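The Big White Table: A Gallery

When Mondis moved into the third floor of the Trerkoseck building in December, we were promised 94 desks and somewhere to eat lunch. We got the desks. Lunch was to be handled by the big white table, ordered from Widmer along with a brochure that used the word "gather" more often than seemed healthy.

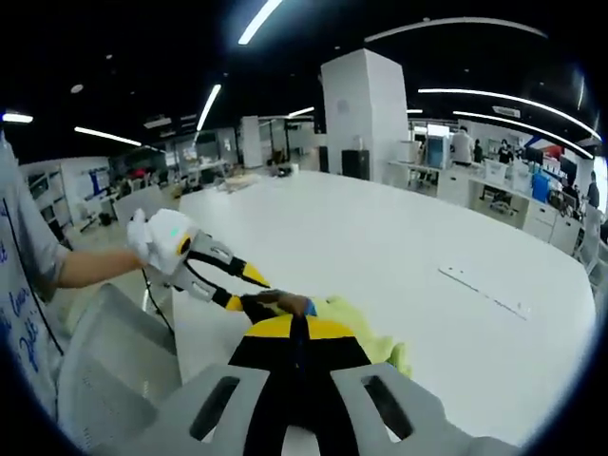

Our meeting policy says the table must be cleared by the last person to leave, and the policy has been read by almost 30 people. Widmer sells a matching bench, which we declined on the grounds that people who sit down stay. As for clearing, a pale yellow-green plush toy lies under a gripper in the middle of the afternoon, with long rows of white desks off to the right and a black ceiling whose curving light strips cost more than my car. The architects at Rundari called those lines "a gesture." I have a gesture for the invoice, too. 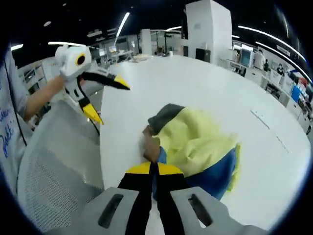
Glossy white was the finish we picked from a fan of 127 samples, after two weeks and one resignation from the furniture group. The runner-up was a gray called Oatmeal, and I still hear about it. What the gloss does do is flatter whatever lands on it. A wrinkled yellow-green bundle with a patch of royal blue under it looks nearly deliberate up there, like something a boutique would fold badly on purpose. Coffee rings get the same treatment, sadly.

More from the kitchen corner once the shelves are up.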